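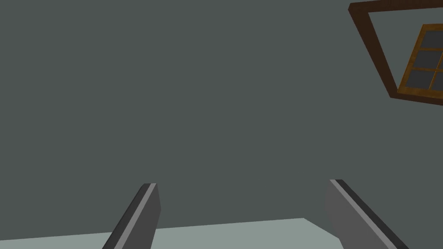

Xiaoqing Shen pregunta si conviene practicar primero en el simulador antes de guiar el brazo real con la mano, y nuestra respuesta es que sí, siempre. Un error de mando en el simulador no rompe nada, y los dos modos graban la demostración en el mismo formato.

4.3 Grabar una demostración con mando remoto

Antes de empezar, compruebe que la consola Plurkum está conectada y que el programa Tendik muestra la vista de la muñeca. En esta vista los dedos de la pinza se ven desde muy cerca y la ventana de la pared puede quedar solo en parte dentro de la imagen.

1. Abra el menú Demostraciones y elija Nueva. El puerto por defecto es 1163.
2. Ponga la velocidad máxima en 25 por ciento. Los usuarios con experiencia pueden subir hasta 70.
3. Mantenga apretado el gatillo de seguridad. Sin el gatillo, el brazo no obedece al mando.
4. Abra la pinza del todo y espere a que los dos dedos queden quietos.
5. Pulse Grabar y mueva el mando despacio hacia el objeto de la tarea.
6. Cierre la pinza, haga el movimiento completo y vuelva a abrirla.
7. Suelte el gatillo y pulse Guardar.

Nota: si durante la grabación pierde la orientación, no corrija con movimientos rápidos. Pare, mire la vista general y continúe. Las pausas cortas se eliminan después, en el paso de limpieza.

Nota: la vista de la muñeca gira junto con la pinza. Por eso una ventana o una mesa puede aparecer inclinada en la pantalla - es normal y no hace falta calibrar otra vez.

Para una tarea sencilla recomendamos 18 demostraciones. Es mejor cambiar un poco la posición inicial en cada una que repetir siempre el mismo camino.

4.4 Guiar el brazo con la mano

1. Pase el brazo al modo Libre con el botón lateral.
2. Sujete el brazo por el anillo Stemance, nunca por los dedos de la pinza.
3. Pulse el pedal para grabar y lleve el brazo por el recorrido deseado.
4. Pulse el pedal otra vez para terminar.

Precaución: en modo Libre el brazo puede bajar lentamente si la carga no está bien configurada. No ponga la otra mano debajo.

Precaución: no use este modo con la base móvil Phùng sin bloquear las ruedas.

Las demostraciones guardadas aparecen en la lista con su hora de inicio. Para borrar una, vea el apartado 4.6.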